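Residence Hall Room Safety Inspection: Checklist and Inspector Comments
Jellenari Hall, second floor, spring cycle (April)
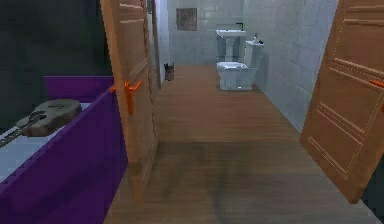

1. Scope of this inspection

This checklist applies to all student bedrooms, shared kitchens, corridors and stairwells on the second floor of Jellenari Hall. It is completed once each term by the Office of Residential Safety. Residents received written notice of the inspection by email and by a card placed under each door. Entry took place on Wednesday between 9:30 a.m. and 3:00 p.m.

Inspector: Soudabeh Ahmadpour, Residential Safety Coordinator
Rooms on the floor: 29
Rooms entered: 29
Rooms requiring a follow-up visit: 5

Each item is marked Satisfactory, Needs Attention or Not Applicable. Comments are recorded where an item needs attention or where residents have asked for clarification in the past.

2. Doors and exits

2.1 Bedroom door opens fully and closes on its own. Satisfactory.
Comment: The door closer in Room 214 was slow in the last cycle and has since been replaced. It closed and latched on three attempts.

2.2 Nothing is stored behind the door or in the path from bed to door. Needs Attention.
Comment: Two rooms had suitcases standing behind the door, so that it opened only part of the way. Residents were asked to move them to the top of the wardrobe or to the basement storage room. Storage tags are available at the front desk at no charge.

2.3 Evacuation map is posted on the inside of the door and can be read. Needs Attention.
Comment: The map in Room 208 had been covered by a calendar. The map in Room 221 was missing. A new copy will be posted by the building office.

2.4 Door wedges are not in use. Satisfactory.

3. Beds and bedding

3.1 Bed frame is stable and all fasteners are tight. Satisfactory.
Comment: Frames were tested by hand at each corner. Residents who notice movement or noise in a frame should submit a repair request and should not tighten or remove fasteners themselves.

3.2 Mattress is the one issued with the room, with its flammability label attached. Needs Attention.
Comment: One resident had added a foam topper with no label. Toppers are permitted only when the label is present and legible. The resident has been given until the follow-up visit to produce the label or remove the topper.

3.3 Bed is not placed against a heater or across a window that serves as an exit. Satisfactory.

3.4 Space under the bed is free of power strips, chargers and extension cords. Needs Attention.
Comment: This was the most common finding of the cycle. Power strips placed under a bed collect dust and cannot be checked by the resident. They should be moved to an open spot on the floor beside the desk.

3.5 Large personal belongings have a regular storage place. Satisfactory.
Comment: Musical instruments, sports gear and similar items may be kept in bedrooms. They should not be left on the floor at night, and they should not be hung from sprinkler pipes or curtain rods. Wall hooks require written approval from the building office before they are installed.

4. Electrical

4.1 Outlets and cover plates are intact. Needs Attention.
Comment: The cover plate beside the desk in Room 217 is cracked. The outlet has been taped off and reported. The resident was told to use the outlet by the wardrobe in the meantime.

4.2 Power strips have a built-in breaker and are plugged directly into the wall. Needs Attention.
Comment: One strip was found plugged into another. The second strip was unplugged in the presence of the resident.

4.3 No prohibited appliances are present. Satisfactory.
Comment: The list of prohibited appliances has not changed. It includes space heaters, hot plates, toasters and halogen lamps. Residents with a medical need for an appliance on the list may apply for an exception through the housing portal.

4.4 Refrigerators meet the size limit and have clearance at the back. Satisfactory.
Comment: A gap the width of a hand is sufficient. Clothing and towels should not be draped over the unit.

5. Smoke alarms and sprinklers

5.1 Smoke alarm is present, uncovered and responds to the test button. Satisfactory.
Comment: All bedroom alarms sounded. The corridor alarms are tested separately by the contractor, Urban, and are outside the scope of this form.

5.2 Sprinkler heads are clear and nothing hangs from them. Satisfactory.

5.3 Storage on wardrobes and shelves is kept well below the sprinkler head. Needs Attention.
Comment: Boxes were stacked too high in Room 203. The resident lowered the stack during the visit and the item was closed on the spot.

6. Windows and heating

6.1 Window opens, closes and locks. Satisfactory.
Comment: The window in Room 226 is stiff but works. A repair request has been entered so that the track can be cleaned.

6.2 Window limiter is in place and has not been altered. Satisfactory.

6.3 Heater is uncovered and its control turns. Satisfactory.
Comment: Several residents asked when the heating will be turned off for the season. The date is set by the building office and will be announced by email.

7. Shared kitchen

7.1 Range, oven and hood are clean and free of grease. Needs Attention.
Comment: The hood filter has a visible layer of grease. Mastska, the cleaning provider, has been asked to replace it. Residents are reminded to wipe down the range after each use.

7.2 Fire extinguisher is on its bracket, with the pin and seal in place. Satisfactory.

7.3 Fire blanket is in its pouch beside the door. Satisfactory.

7.4 Trash and recycling are not overflowing. Needs Attention.
Comment: Cardboard had been left beside the recycling bin. Boxes must be flattened and taken to the ground-floor collection point.

8. Corridors and stairwells

8.1 Corridor is clear along its full length. Needs Attention.
Comment: One bicycle and one drying rack were found in the corridor. Both were tagged. Tagged items that remain in place at the follow-up visit will be moved to storage, and a $29 retrieval fee will apply.

8.2 Exit signs are lit. Satisfactory.

8.3 Stairwell doors close and latch. Satisfactory.

8.4 Handrails are secure. Satisfactory.

9. Follow-up

Residents of the five rooms requiring a follow-up visit will receive a notice listing the open items. The notice will state what must be corrected and who is responsible for correcting it. Repairs that fall to the building are tracked in Worudus, the maintenance request system, and do not count against the resident.

A resident who disagrees with a finding may ask for a review by replying to the notice before the follow-up visit. The request should name the room and the item number on this form. Findings that involve a smoke alarm, a sprinkler head or a blocked exit must be corrected at once, even while a review is pending.

Questions about this checklist may be directed to the Office of Residential Safety at extension 756 during business hours. Urgent hazards outside business hours should be reported to the front desk at extension 400.

Form completed by: S. Ahmadpour
Copy to: Building office, Jellenari Hall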